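4.2 Showing the task by hand: trash bin

1. Hold the Virnevex gripper with the jaws pointing down and press the record key for 2 seconds.
2. Move slowly to the bin. Stop when one finger pad is inside the opening.
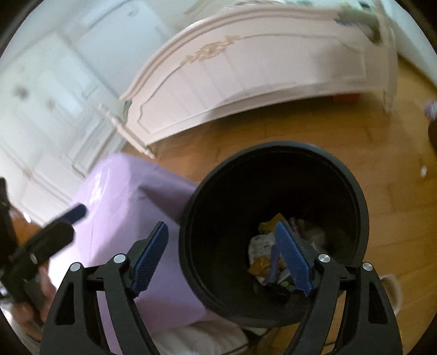 Photo: Ebony Dunstan / Laten

3. Close the jaws on one piece of trash only. Lift it straight up, over the rim.
4. Press the record key again to save the demonstration.

Note: Keep the blue pads in the camera view during the whole movement.

Caution: Do not push the jaws against the bottom of the bin. The pads can be damaged.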